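Trurenen passes 1,665 recordings in cloth-handling collection

Amik set moves to second stage in October

Trurenen has accepted 1,665 recordings into Amik, its collection of cloth-handling examples made with hand-held grippers, according to a project note issued on 9th September. The first stage of the work is now closed. A second stage, covering two-handed folding, is scheduled to start in October at the company's Ojeda site.

The recordings are meant for training Sivov, a control model that takes in camera images and puts out gripper movements. Each recording holds one attempt at one short task, such as picking up a cloth by a fold, spreading it, or moving it from one part of a surface to another. A person carries out the task by hand using the grippers. The movement of the tool, the opening of its fingers and the video are stored on a common clock.

Wiroj Khunthong, who runs the collection, said cloth was chosen for the first stage after earlier work with rigid items gave poor results when carried over to soft goods.

"With a cup you can describe where it is with a position and an angle," he said. "With a cloth that has been dropped, there is no short description. The model has to work from what the cloth looks like at that moment, so it needs to have met a lot of different piles."

Three collection stations were used. Work at each is done on soft surfaces covered with a sheet as well as on hard tabletops. The project note says soft surfaces were added partway through the first stage. On a hard table, the fingertips can be brought down until they touch and then closed. On bedding the surface gives way under the tool, and the gripper can pick up the sheet together with the cloth. Recordings where both layers were lifted are kept, but under a separate label, and are not used as examples of a correct grasp.

Lighting is not fixed between sessions. Collectors work under whatever room lighting is available and note any change during a session. Khunthong said an earlier attempt with a controlled light box had produced tidy data that did not transfer well to ordinary rooms.

Each session opens with a sync check. The collector opens and closes the fingers of each gripper in view of all cameras, then holds the tool still. The finger positions from the tool's own sensor are compared with the video, and the session is stopped if the two disagree. The note lists loss of sync as the most frequent reason for throwing out a full session, ahead of storage faults.

Between attempts the cloth is released and left where it falls. Collectors are told not to straighten it. In the early sessions some collectors had been smoothing the cloth out of habit before starting again, and the resulting data held too many flat, square starting positions. Those recordings were moved to a side folder and the written instructions were changed.

Views are taken from the gripper itself and from head height. The tool camera uses a very wide lens and stays close to the fingers, which gives it a good view of the contact point and a bent view of everything else. The head-height camera has less detail at the fingers and shows both tools in relation to the work surface. Sivov is trained on the two together, with the head view dropped at random in a share of the training steps so that the model does not come to depend on it.

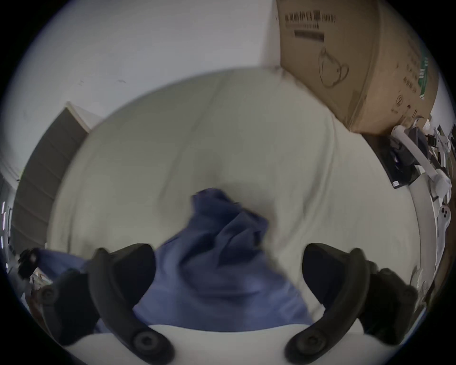 Blue cloth between the fingers of a hand-held gripper.
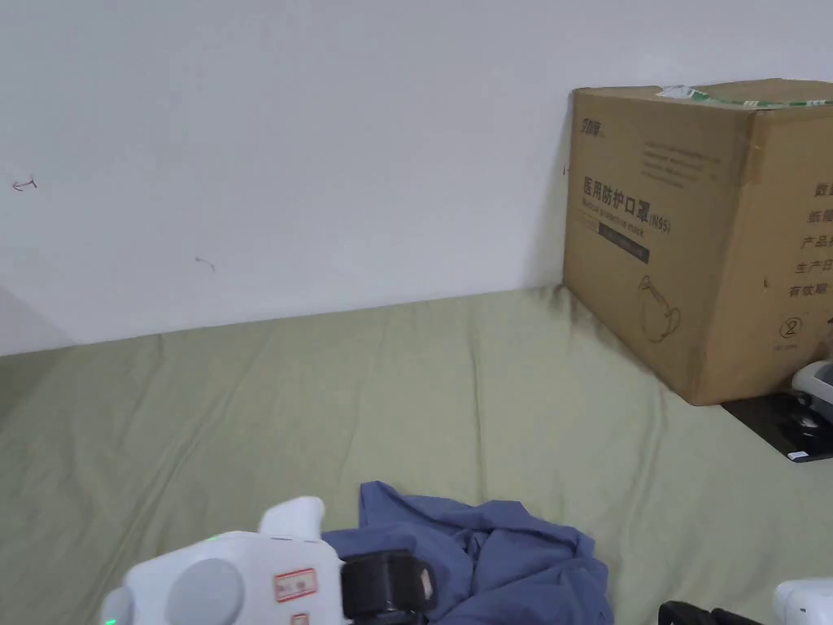
Why are the examples recorded with hand-held grippers and not by driving a robot arm from a distance?

A person holding the tool works faster and feels the contact directly, so more usable attempts are recorded in a session. The fingers are built to the same shape as those on the arm, which lets the model's output be used on the arm with only a change of mounting. The drawback is that a hand can reach poses the arm can't, and those recordings have to be filtered out afterward.

The filtering step is the responsibility of Aldana Tapia, who leads data review for the project. Each accepted recording is first replayed in software against a model of the arm. If any part of the path would need a joint to go past its limit, or would require a speed the arm can't reach, the recording is flagged. A reviewer then decides whether to trim it or leave it out.

Tapia said wrist rotation accounted for most of the flags. People tend to roll the wrist when tucking a finger under a fold, and do it in one quick motion. The arm can make the same rotation but more slowly, and at the slower speed the cloth often slides off the fingertip before the grip is closed.

"We don't slow the recording down and pretend it still works," Tapia said. "If the grasp depends on speed, it goes out."

Reviewers also mark the start and end of contact, the time of each grasp and release, and whether the stated task was finished. Attempts that fail are kept if the failure is clear and the rest of the recording is sound. The project note gives slipped edges and missed folds as the two failure types with enough examples to be useful. Others, including a cloth caught on the tool housing, are too rare at present and will be collected on purpose in the second stage.

Of the accepted recordings, 250 have been set aside for testing and are not seen by the model during training. The test portion was picked by session, so that recordings made minutes apart with the same cloth in the same room do not end up on both sides of the split. Tapia said an earlier split, made by picking single recordings at random, had given scores that were too high to be believed.

The note does not include test scores for Sivov. Trurenen said these would be released once the arm trials had been repeated at a second location, and gave no date.

The second stage will add tasks in which both grippers hold the cloth at the same time. These include lifting by two corners, pulling a fold flat, and passing the cloth from one tool to the other. The target is 200 accepted recordings for each task before any training is started. Khunthong described the figure as a planning number based on what was needed for single-hand spreading in the first stage. It may be raised for passing, where the moment of transfer is short and one tool often blocks the other from the head-height view.

Two changes to equipment are planned before October. The first is a revised fingertip with a thinner leading edge, intended to get under cloth lying flat on a soft surface. All recordings made with it will carry a new tool number, and older recordings will not be relabelled. The second is a firmware update that writes the gripper's clock offset into every file and not only at the start of the session, allowing a drift to be found and corrected without discarding the whole run.

The set of fabrics will also be widened. First-stage work used mainly plain woven cloths of small size, which were easy to reset and showed folds clearly on video. Knits, towelling and larger pieces are to be added in that order. Patterned fabric has been put off until later in the stage, as reviewers found it hard to mark the edge of a fold on striped cloth with the present labelling tool.

Collectors at Ojeda will receive a half-day of training on the two-handed tasks. The written instructions have been shortened, and the section on resetting the cloth has been moved to the first page. A collector who is new to the project will have an opening session reviewed in full before making further recordings.

Trurenen has not said whether the Amik recordings will be made available outside the company. Khunthong said the file format would be described in a technical note, along with the review rules and the list of failure labels, and that the matter of access to the recordings themselves was still under discussion.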